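Folarska 16 Work Table: Review After One Winter

Reviewed by Duangjai Onsri
28/07/2023

I bought the Folarska 16 in December to replace a folding table that had started to sag. I use it for cutting fabric, sorting mail, and sometimes for dinner when we have more people over than the kitchen can hold. It is the plain white version. There is also a gray one, which my sister Tassanee has, and I will mention hers where it differs.

Delivery and assembly

It came in two boxes, and the second one showed up five days after the first. The top was in the first box, so it leaned against the hallway wall until the legs arrived. The instructions are one folded sheet with drawings and no words. Most of it is clear. The drawing for the cross brace is not, and I put the brace on backward and had to take it off again. The holes lined up fine once I had it the right way.

You will want a second person when you flip it over. I tried it alone and gave up. The hex key in the bag is short and hard on the hand, so use your own if you have one.

Stability

With all four legs tightened, the table does not rock. I run a heavy sewing machine on it at full speed and get a slight shake at the far corner, much less than the old table gave me. The feet screw in and out for uneven floors. One of mine works itself loose every couple of months and I turn it back in by hand.

Tassanee's had a wobble from the start. She wrote to the company and got a new leg in the mail, no charge, and that fixed it.

The surface

The finish is matte, and I like that for close work under a lamp because there is very little glare. It wipes down with dish soap and water. Coffee came off after sitting overnight. Turmeric did not come off completely, and there is a pale yellow spot near where I sit. Ballpoint ink needed rubbing alcohol.

White shows everything. Thread, pencil dust and crumbs are all easy to see, which helps when I am cleaning up and annoys me the rest of the time. The gray hides more. Pins are easier to find on mine.

A white top against an off-white wall looks a little flat, and if you care about that you may prefer the gray.
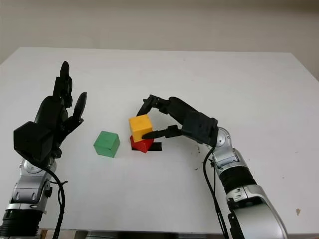
Compared with the Bozsik

Before this I borrowed a Bozsik table from Wanpen Srisuk for nearly a month. The Bozsik is lighter and folds, so it suits a small apartment better. Its top is glossy and scratched quickly under my rotary cutter, even with a mat. The Folarska has a few fine marks that I can feel with a fingernail but can't see unless I look for them.

Would I buy it again

Yes, in white, and I would order the longer brace with it. I would take one point off for the instructions and half a point for the foot that keeps coming loose. 4 out of 5.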